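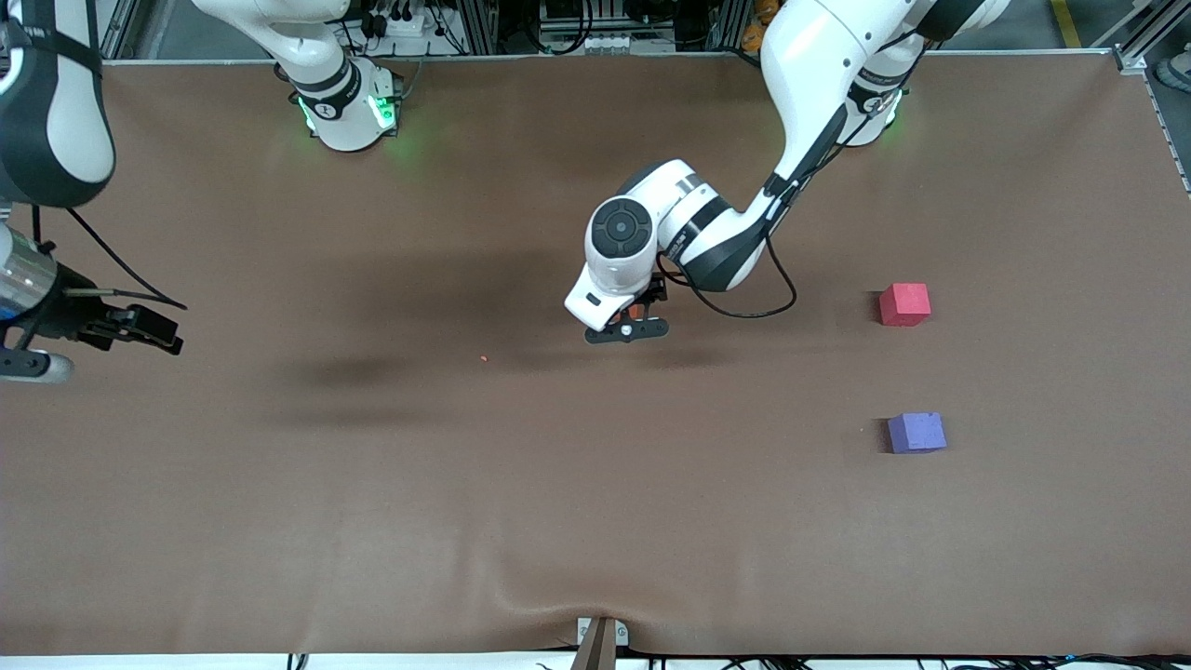 May 20, 2019

The Clamley Public Library will extend its opening hours at the Nallow Street branch beginning next month, following a review of how residents used the building over the past year.

Under the new schedule, the branch will remain open until 8 p.m. on four evenings each week. It currently closes at 5:30 p.m. Morning hours will stay the same, and the children's room will continue to close at 6 p.m.

The library board approved the change after receiving the results of a survey conducted in March. A total of 2,456 survey forms were mailed to households in the branch's service area, and 1,208 were returned. Of those who responded, 60 percent said they would visit more often if the branch were open later in the day. Residents who work outside Clamley were the most likely to ask for evening hours.

"The branch serves many people who cannot reach it before closing time," the library said in a written statement. "The revised schedule will allow them to borrow materials, use the computers and reserve study space after work."

The added hours will be paid for from the library's existing operating budget. No change to the property tax levy has been requested. Two part-time positions will be posted on the town website, and current staff members may apply for the evening shifts before the positions are opened to the public.

Parking in the lot behind the branch will be free after 5 p.m. The Worku Avenue entrance will be locked at 6 p.m. each day, and evening visitors should use the front doors on Nallow Street. The outdoor book return will remain available at all hours.

Holds may be picked up at the front desk until 15 minutes before closing. Meeting room reservations for the evening hours will be accepted by phone or in person starting the first day of the new schedule. Groups with standing daytime reservations do not need to reapply.

Hours at the main library are not affected. The board will review evening attendance figures before adopting next year's schedule.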